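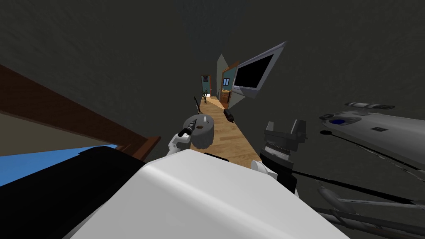 Plank-floor hallway, with a doorway at the far end and a small potted plant in front of it.

Section 4: Fitting the handle to the Jestus harness

If you've come straight here from Section 3, your dog should already be wearing the harness with the chest and belly straps done up. If you skipped ahead (I would have too), go back and get the straps right first. Everything below depends on them!

You'll need the rigid handle, the two locking pins and the little hex key from the Ogbonna parts bag. The spare key lives in the same bag and it's tiny, so please tape it to the inside cover of this guide before you do anything else.

1. Ask your dog to stand on a surface that isn't slippery. Have treats ready.

2. Hold the handle over the dog's back so the bend points toward the tail. The Clesness logo goes on your side, whichever side you walk on.

3. Slide both feet of the handle into the sockets until you hear a click on each one. One click means one foot is in. Wiggle and push again.

4. Push the locking pins in from the outside. They're a snug fit when new, and mine needed a fair bit of thumb.

5. Stand up straight beside your dog with your arm relaxed. The grip should land in your palm with your elbow just a little bent. If you're stooping or hiking your shoulder up, undo the hex bolts, slide the grip section up or down, and tighten them again.

6. Take a short walk indoors, with one turn each way, and then check the pins.

Note: The handle adjusts over 200 mm. If you run out of travel, you want the long handle (part 400), not a looser strap. I tried the looser strap on my old harness and it just slid around to one side.

CAUTION: This handle is for guidance and light contact only. Don't lean on it, pull yourself up with it or use it to lift your dog. If you need bracing support, talk to your vet and your trainer about it before you buy anything.

CAUTION: Take the handle off before your dog rides in a car, plays or lies down for a long stretch.

Getting your dog used to it

Some dogs don't care at all. Others freeze the second something rigid touches their back, and that's fine, just slow down. Clip the handle on, give a treat, take it off, and call it a day. I did this for most of November with my second dog before we walked anywhere in it.

Once you're going outdoors, check both hex bolts after the first 40 minutes of walking, then once a week. Replacement pins come from the Trorkberg workshop, and the order form is in Section 9.

Section last updated 23 January 2026.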